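Re: [prepaid-talk] Goven rollover minutes, anybody kept theirs?
May 15, 2022
By porchphone

Hi all,

Sorry for the slow answer, I've been meaning to write this up ever since I moved my second line over. Quoting the question so it doesn't get lost:

> I'm on the Bremness Basic plan and thinking of jumping to Goven
> before the price goes up in July. The Goven page says unused
> minutes roll over "while your plan is active" but it doesn't say
> what counts as active. If I renew a day late do I lose the lot?
> Also, has anyone ported a number out of Bremness lately? Last
> time I tried that (different carrier) I had no phone for most of
> a week and I'd rather not do that again. My phone is an old
> Goossens flip, if it matters.

Okay, so rollover first. I renewed late once, by a few hours, and lost everything I'd saved up, which was 687 minutes. Gone! I called and the guy in the chat (well, chat first, then I called) told me "active" means paid up before midnight on the last day, and midnight is Eastern, no matter where you live. I'm out past Flerkitska Road where we're two hours behind that, so my last evening on the plan really ends at ten. I've got a reminder set now for the day before.

They did give me 200 minutes back as a courtesy after I complained, so it's worth complaining. Be nice about it, ask for the retention desk, and have your account PIN ready or you'll start over from the top of the menu.
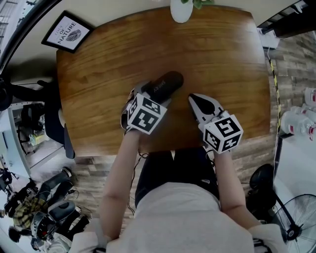
Black cylinder on the wood table, one gripper closed and one open.

Now the port. Mine went through in an afternoon, but only after I'd messed it up twice. Bremness wants the transfer PIN, and that isn't the same as the account PIN, and neither one is the voicemail PIN. You get the transfer PIN by texting them from the line you're moving, and it only lasts a few days. I got mine, then sat on it too long, then wondered why Goven kept telling me the information didn't match. Get it the same morning you plan to do the switch.

The other thing that tripped me up was the zip code. Goven's form asks for your billing zip and I put my current one, but I'd never updated it with Bremness after I moved. It has to be whatever the OLD carrier has on file, even if it's wrong. Log in there and look before you start. And please don't cancel Bremness yourself! Let the port close the account. If you cancel first the number can go back in the pool and then you're stuck begging. 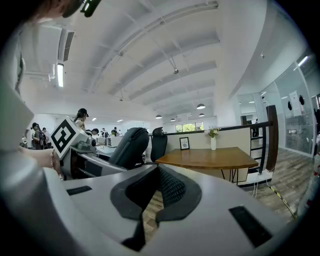 Last changed: July (fixed the text size in the quoted part)

About the Goossens flip. It matters a little. If it's the older one with the outside antenna nub, I don't think Goven will take it, because they check the serial number against a list and that one wasn't on it when my sister-in-law tried. The newer flip is fine. Calls are good, texts are good, picture messages need the settings typed in by hand (the card that comes with the SIM has them on the back in very small print, get your glasses). Data is 100 MB a month on the cheapest plan, and on a flip you won't touch it. I've used almost none.

Texts are where I think Goven is a bit stingy. You get 1,000, which sounds like a lot until you're in a family group chat with teenagers, and incoming ones count too. Group messages count as picture messages and those come off the same pile. My Bremness plan never bothered counting, so that took some getting used to. 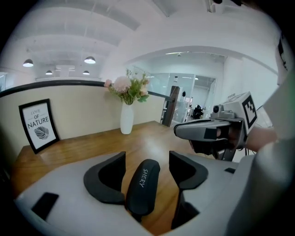

If you keep a spare SIM or two like I do, label them the minute they come out of the envelope. Goven sends plain white ones and so does Bremness, and I once spent a whole evening trying to activate a card I'd already retired. A little strip of tape with the carrier and the last four digits does it. The strip's too narrow to write across, so I turn it and run the letters lengthwise, same as SHERY going up that black pad in the middle, and it stays readable in the drawer. Put the month you started it on there too if there's room.

Coverage I can only speak to for my end of the county. Bremness was a bar better inside the house, Goven is better on the road to town, and both of them quit at the bottom of the hill by the feed store. If you're mostly home, turn on the Wi-Fi calling, though I don't think either flip has it, so that may not help you.

So yes, I'd go ahead with it, and I'd do it before the price change. Let us know which flip you've got, and I'll dig out the card with the picture message settings and type them up for the list.

porchphone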